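Let the Blocks Be Boring

I've been going to the shared shop in Ovville long enough to have an opinion about demo projects, and my opinion is that people pick them way too fancy.

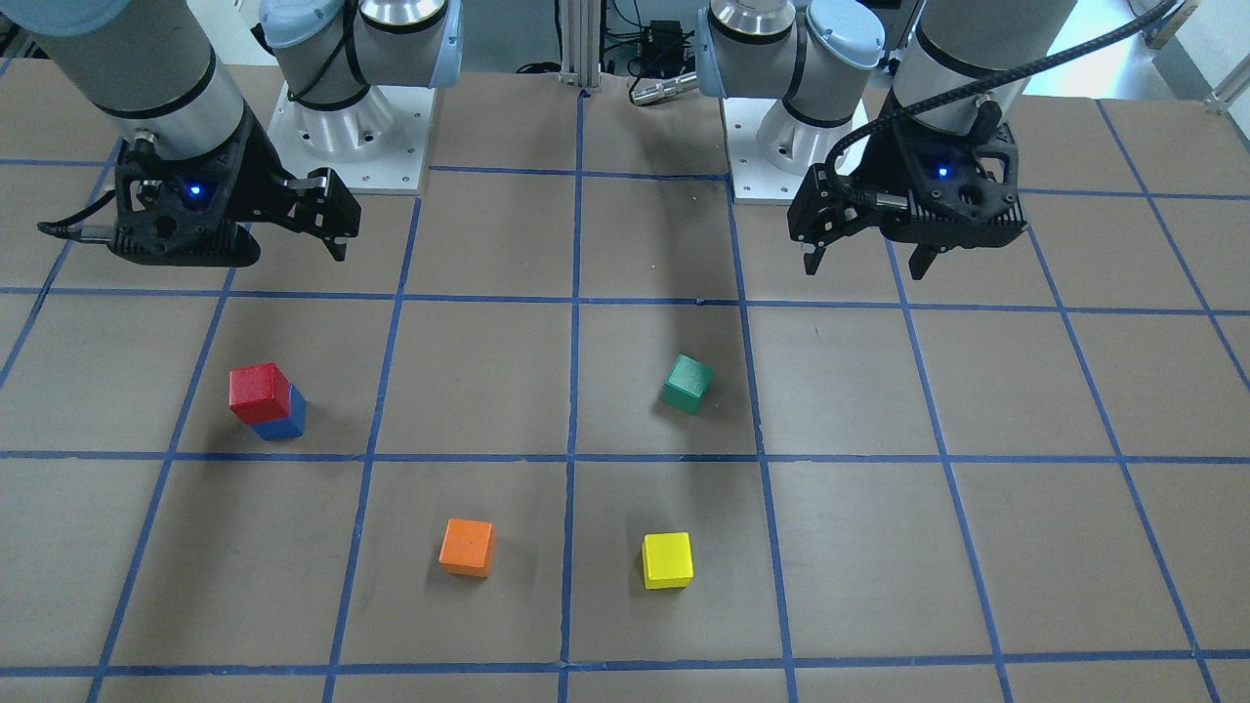

Every October we have an open house, and every year somebody wants the robot to pour coffee or fold a shirt. Murray Nguyen wanted a pancake last time. A pancake! I love Murray, but I've spent enough evenings cleaning up after his ideas that I finally put my foot down and said we're doing colored cubes on a taped-up table until we're good at it.

Cubes are great. You can drop one 348 times and it's still a cube. If it ends up crooked you can see that it's crooked, and if it ends up in the wrong square, well, that's what the tape is for. My sister-in-law Yvette asked why I'd put so much tape on a perfectly nice table, and I told her it's the cheapest measuring tool in the building. I can call across the room "second row, left side" and Lorne knows exactly where I mean (he used to just say "over there," which drove me up the wall).

And two arms is plenty of trouble already. People think the second one doubles the work. Ha! You've got twice the cables, sure, but you also have two things that can reach for the same spot, and now you're thinking about who goes first, like two cooks at one stove. I'd much rather learn that with a block than with hot batter.

Hanna Zhuravel disagrees with me, by the way. She thinks blocks bore the kids and that visitors walk right past. Maybe so! But at the last open house I watched a boy stand there for 15 minutes, calling out colors, and he didn't ask about pancakes once.

My other gripe is that fancy demos get built for one night. Somebody tunes the thing until it does its trick, everybody claps, and by the next week no one remembers how it was set up. With the grid I can come in after work, put a block down, and pick up where I left off.

Murray is still talking about the pancake. He's bought a griddle.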